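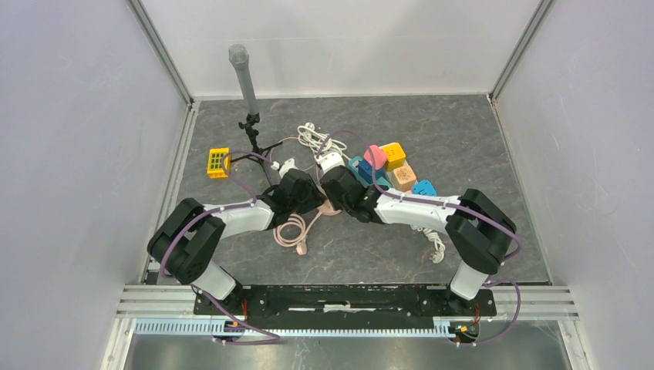 They would be putting things away, Percy Usuga had heard, and if all he was going to see was something putting things away he could have stayed home and watched his wife. He told this to the windshield, mostly. I was driving.

"You don't have to come in," I said.

"I'm coming in. There's lunch."

There was lunch. It said so on the invitation, under the map. Gornska was holding its first open day at the new building out past the reservoir, and everyone who had ever sold them anything was invited, which in our case meant shelving. Arruda Shelving had sold Gornska 70 units of the heavy gray kind in November, and Percy and I were Arruda Shelving, apart from the man who did the welding and would not go anywhere that required a name tag.

The name tags were on a table by the door. Mine said Iolanda Bragança, with the little hook under the c, which almost never happens. Percy's said PERCY.

"They couldn't find my last name?"

"Maybe they ran out of room."

"It's five letters."

We were put in a group and the group was given to Natalina Sorrentino, who had a headset microphone and did not need one, there being so few of us in a room the size of a dentist's. She was very pleased we had come. She said that what we were about to see was ordinary, and that she wanted us to keep the word ordinary in mind. Percy leaned over and said he was having no trouble.

The arms were in a kind of stall, with light gray walls on both sides and a dark floor with veins in it, like the counter in a bathroom that has been redone by somebody with opinions. There were two of them, side by side, white with black elbows, and they leaned in from left and right until their hands were almost touching in the middle. They looked like a couple who have both reached for the check and are each waiting for the other to mean it.

The stuff on the floor was what got me. I had expected something from industry. A gear, say. It was the bottom drawer of my kitchen. There was a white cable in a coil, and a pink one that had given up being a coil some time ago, and toy blocks in the colors they paint a nursery. At the back, on its own tiny tripod, stood a microphone, as if one of the arms might be asked to say a few words.

"My grandson has those blocks," said a man behind us.

"Then he's qualified," said Percy.

Natalina explained that the system was called Anda, and that Anda was learning to tidy. You might think, she said, that a block and a cable were more or less the same sort of problem. They were not the same sort of problem at all. A block stays the shape it is. A cable is a different shape every time you look at it, and it will go on being different while you hold it. She said this with real feeling. I thought of the hose in my garage and warmed to her.

"How many times has it done a cable?" someone asked.

"3,258 attempts," said Natalina.

"And how many times did it work?"

"That's a wonderful question for Teodor."

Teodor Kaczorowski was at a desk in the corner with his back to us. He turned around slowly, like a man whose bus has been announced as canceled. He said it depended on what you meant by work. If you meant that the cable ended up somewhere else, nearly always. If you meant the somewhere else they'd had in mind, he would say it was improving. Then he turned back around.

"I like him," said Percy.

They ran it for us. Natalina asked for quiet, which I thought was considerate toward the arms until I realized she meant Percy. The left one came down toward the pink cable, slowed, and stopped a little above it. It stayed there. The whole room stayed there with it. I have been to weddings with less tension. Then the fingers closed on a loop and the arm went up, and the loop went with it, and the rest of the cable went where it wanted. The right arm came across to help and took hold of a piece that looked to me like the wrong piece. They lifted. For a moment they had it strung between them like two people folding a bedsheet, and I noticed I was holding my own hands out in front of me, thumbs up, ready to take a corner.

It came off one side and dropped.

"Oh, that's a shame," said the man with the grandson, and he meant it.

"It'll go again," said Teodor, without turning.

It went again. It went four times. On the second try it was worse and on the third it was nearly beautiful, and by then the group had stopped looking at their phones and begun giving advice. Come at it from underneath. Get the end first, you always get the end first. A woman in a green coat told the right arm, quite sharply, to wait its turn. Percy had his glasses pushed up on his forehead, where he puts them when he is fixing something, and he was bent so far over the rail tape that Natalina had to say his name. She had only the one to use.

"It's grabbing the middle," he said. "Why's it grab the middle?"

"It was shown by people," said Teodor, and this time he did turn around. "People sat here and moved the arms, and it learned from that."

"Which people?"

"Me, mainly. Arben on weekends."

"And you grab the middle?"

Teodor looked at his own right hand for a while. "I suppose I do," he said.

The fourth time, the cable went up and over and came down in a heap a short way to the left, and the arms let go and drew back, and the room applauded. I applauded. I couldn't have told you what for. The heap was no neater than the one it had been before. It was just that they had been at it so long.

Lunch was sandwiches from Kidier, on trays, in the hall where our shelving was. They had put it up well. They had put 80 boxes of brochures on it, and Percy went down the row giving each upright a small push with his palm, the way other men pat a dog. Arben Atanasov came and stood beside me with a paper plate. He asked what I'd made of the demonstration, and I said I had found it very ordinary, and he thanked me.

When it was time to go I couldn't find Percy. He wasn't at the sandwiches and he wasn't at the shelves. I went back to the little room, and there he was in Teodor's chair, with Teodor standing over him, and Natalina standing over Teodor with her headset pushed down around her neck.

"By the end," Percy was saying. "See? And then you kind of walk it around."

"Do that again," said Teodor. "Slower."

I took my coat off and sat down.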